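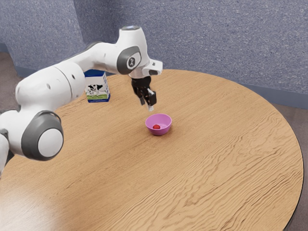

撮影現場 安全点検表(控室・セット・ロケ車両)コメント付き

作品名:Rarnlow 第2期
スタジオ:Irton 第3ステージおよび控室棟
点検区分:撮影再開前の通常点検(7月分)
点検開始:午前6時30分
整理番号:523

判定の書き方
良=そのまま使用可。要=撮影開始までに直す。止=直るまで使用禁止。空欄は不可。該当設備がないときは「なし」と書く。

1. 出入口と通路

1-1 ステージ正面扉の開閉 良
1-2 非常口の表示灯 良
1-3 非常口前の物品 要
衣装ラックが2台、扉の幅の半分ほどをふさいでいた。前回も同じ指摘をしている。衣装部には置き場を床のテープの内側と伝えてあるが、主演の着替えが増えた週は必ずはみ出す。ラックを減らせないなら廊下側の倉庫を使うこと。
1-4 控室棟の廊下 良
差し入れの箱は片付いていた。
1-5 取材陣の待機場所 要
仕切りのロープがケーブルをまたいでいる。囲み取材の前に位置を北側へずらす。

2. 照明と電源

2-1 吊り灯具の落下防止ワイヤー 良
全数確認。1か所、留め具の向きが逆だったのでその場で直した。
2-2 スタンドの砂袋 要
正面の大型スタンドで砂袋が1つ足りない。照明合わせの間は代役が真下に立つので、出演者が入る前ではなく、代役が入る前に済ませる。
2-3 分電盤の表示 良
2-4 延長ケーブルの被覆 止
67番のケーブル、差込口から少し入ったところで被覆が割れている。赤札を付けて機材庫に戻した。赤札を外して使った例が先月あったため、今回は差込口にもテープを巻いた。
2-5 控室のヘアアイロン用コンセント 要
たこ足になっている。メイク室は同時に使う台数が多く、壁の口だけでは足りない。Trerkettiに増設の見積もりを依頼中。それまでは1口に1台とし、残りは隣室を使う。

3. 控室

3-1 煙感知器 良
3-2 施錠 良
3-3 空調 要
2号室だけ吹き出しが弱い。出演者側から部屋の交換希望が出ているが、点検としては温度が基準内なので「止」にはしない。フィルターの清掃は昼休みに行う。部屋割りの話は制作部で扱うこと。この表の備考欄に希望を書き込まないでほしい。

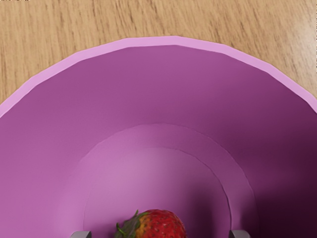

3-4 アロマキャンドル類 止
火気は控室棟全体で禁止。1号室の鏡の前に使いかけが2個あった。持ち主には返却済み。電池式のものは可。
3-5 ケータリングの保冷 良
飲み物、果物とも正常。アレルギー表示の札は料理ごとに立ててあった。

4. セットと大道具

4-1 階段セットの手すり 要
上から3段目でぐらつく。第4話の授賞式の場面で、丈の長いドレスのまま駆け下りる動きがある。ねじの増し締めのあと、本番と同じ靴で一度試すこと。
4-2 階段の踏み面 良
滑り止めは客席側から見えない位置に貼ってある。はがれなし。
4-3 バルコニーの耐荷重表示 良
表示は700キログラムまで。キャストのほかにカメラと助手が乗る場合は、乗る前に重量を制作部に申告する。前回の撮影では申告が本番の後になっていた。
4-4 飴ガラス 良
本物のガラスと棚を分けてあり、札も付いていた。
4-5 背景パネルの支え 要
楽屋裏のセットで支えの重りが片側だけになっている。扉を強く閉める芝居があるので両側に置く。

5. 車両と外回り

5-1 送迎車の後部シートベルト 良
5-2 ロケバスの消火器 良
5-3 正門の車止め 良
5-4 ファンの方の待機列 要
列が車路に出ている。警備担当のŠindelářには、柵を2枚追加して歩道の内側に収めるよう連絡した。到着時に窓を開けて手を振るのは構わないが、車を止めるのは門の中に入ってからにする。以前、門の手前で降りて写真に応じたことがあり、後続車が道路に残った。
5-5 喫煙所 良
灰皿の水は入れ替え済み。

6. 救護と連絡

6-1 救急箱の中身 要
冷却シートと大きい絆創膏が切れている。冷却シートは夏の間、倍の数を置く。
6-2 AEDの表示 良
6-3 緊急連絡先の掲示 要
掲示の内線が古いまま。正しくは3326。控室棟の2枚とステージの1枚を貼り替える。
6-4 無線機の予備電池 良

全体コメント

「止」は2-4と3-4。どちらも処置済みだが、2-4は代わりのケーブルが届くまで正面照明の配置を変える必要がある。照明部は午前8時までに配置図を出すこと。

1-3と2-2は前回からの繰り返しになっている。衣装部と照明部は、直した時刻をこの表の余白に記入する。口頭での「直しました」は記録に残らないので受け付けない。

入り時間が遅れた場合も、点検の手順は短くしない。前回は主演の到着が遅れ、その分を取り戻そうとして階段の確認を省いた組があった。

この表は撮影終了まで制作部の机に置き、写しをステージ入口に掲示する。次の点検はセット替えの翌朝、開始は同じく午前6時30分。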